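Home Projects Reports Archive Contact

Opening-Weekend Hold in Small-Market Cinemas
Student project report, submitted 24/07/2022

1. Background

The project looked at how ticket sales for a feature film change after its first weekend in towns with few screens. Most published box office commentary covers national totals. A national total hides the fact that a film may play for one week in a small town and for seven in a city, and the two runs are then added together as if they were the same kind of run.

The term "hold" is used in this report for second-weekend admissions divided by first-weekend admissions. A hold of 1 means no change. Admissions were used in place of gross revenue because ticket prices differ between the venues and also between matinee and evening shows.

2. Data

Admissions records were obtained from 4 cinemas operated by Stoltent, two of them in Ivholm and two in Treleo. The records list admissions per title, per screen and per show. After removing one-off events, school bookings and reissues, 235 title runs remained. A title shown at more than one venue was counted as a separate run at each.

Records for December were kept in the set but flagged. Holiday weeks distort the hold - a film that opens just before a holiday can sell more in its second weekend than in its first, and this says little about the film.
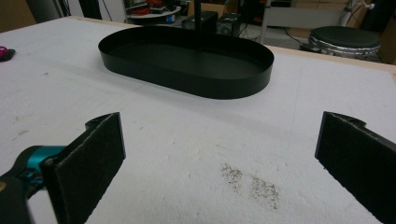
3. Method

Each run was assigned to one of 2 groups. Group A contains titles that opened in the town on the national release date. Group B contains titles that arrived one week or more later. The median hold was calculated for each group and each town. The median was preferred to the mean, as a few family titles with very long runs pulled the mean upward.

Screen changes were handled as follows. If a title moved to a smaller room in its second weekend and at least one show sold out, the run was marked as capacity-limited and left out of the main comparison. There were 25 such runs. They are treated separately in section 5.

Shows per weekend were also recorded. A title that drops from six shows to two will nearly always lose admissions, whatever the demand. A second measure, admissions per show, was therefore calculated next to the hold.
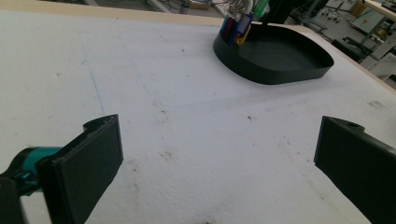 Figure 1. White tabletop with faint pen and pencil marks.

4. Results

Group B titles had the higher median hold in both towns. The difference was larger in Treleo than in Ivholm. When admissions per show was used, the difference became smaller in Treleo and almost disappeared in Ivholm. Part of the effect in the first measure thus comes from scheduling: late arrivals start with few shows and have less to lose.

Genre made a clear difference. Horror titles fell fastest in all venues. Animated titles fell slowest, with matinee shows carrying most of the second weekend. Dramas varied so much from one title to the next that no typical value is given.

Advertising before the feature was checked as a side question, using the playlist logs. The logs list spots by client name only (Honda, for one, is listed without a campaign title), so spots could not be matched to individual films with any confidence. This part of the work was dropped.

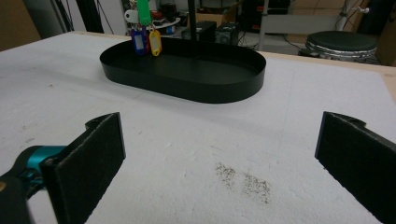 The flagged December runs were then removed and the medians calculated again. The order of the groups did not change. The gap between them narrowed in Ivholm, where one of the two cinemas had extended several Group B titles over the holiday period.

5. Capacity-limited runs

The capacity-limited runs were nearly all Group A titles. Their second-weekend admissions are a lower bound on demand, so their holds cannot be read in the same way. If they are put back into the main comparison, the Group A median drops slightly in Treleo and stays the same in Ivholm.

6. Limitations

All four venues belong to one operator and follow one booking policy. Walk-up and advance sales are not separated in the records. Weather and local events were not considered. The logs also give no reason for a room change, so a move made for technical repairs looks the same as one made for weak sales.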